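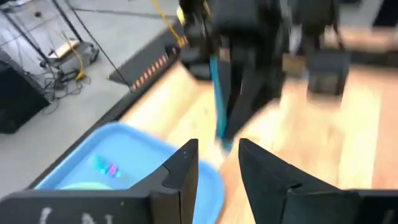

Figure 1. Wrist camera view over the blue tray, with the second arm moving in the background.

Teaching Two Arms by Hand: Our Project Report
Wing-sze Lu, Amrit Sandhu and Darlene Carrier
Nov 1, 2018

When our advisor, Clifford Zacharias, first asked us what we wanted to do for our project, we all said pretty much the same thing (we wanted to teach a robot something without writing a long program for it), and he was kind enough to let us run with it. We called the project Fumley, after a street Darlene used to live on, and the name stuck before we could think of a better one.

The idea is simple enough. One of us sits at the controls and drives both arms through a task by remote control, while the computer saves the joint positions and the camera views. Each full run is one demonstration. We ended up with 175 that we were happy to keep, and a good many more that we threw out, mostly from the first week when we were all still learning to be gentle with the left controller!

Amrit turned out to have the steadiest hands, so he drove most of the early runs, and Wing-sze and I took over once we had watched him enough. We each practiced for 3 afternoons before any of our runs counted. Sessions lasted up to 25 minutes, and after that we swapped, whether the driver felt tired or not.

The hardest part for all of us was bringing the two grippers close together. On the wrist views your own fingers fill up a good part of the picture, and quick moves smear everything behind them, so we learned to slow way down over the tray and to look at the side view before closing in. 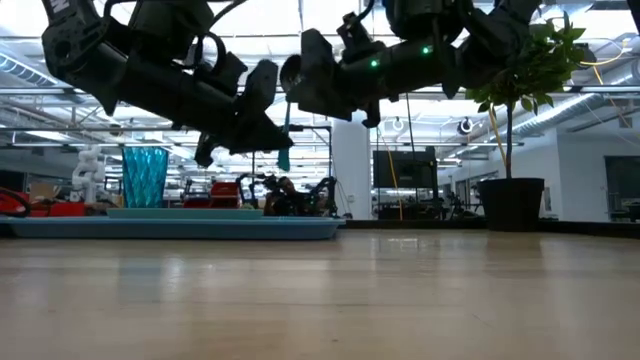 Figure 2. Side view of the two grippers facing each other above the table, with the turquoise cup standing on the tray.

We also found that our three driving styles were quite different. Wing-sze likes to move one arm and then the other, while Amrit moves both at once, and when we mixed their runs the trained arms would sometimes hesitate halfway. Sorting the runs by driver helped a lot, and we wish we had written the driver's name in the log from the very beginning (11 runs still have no name on them, sorry, Clifford).

Next February we hope to try a second task with the same setup, and Wing-sze has already started on the new log sheet.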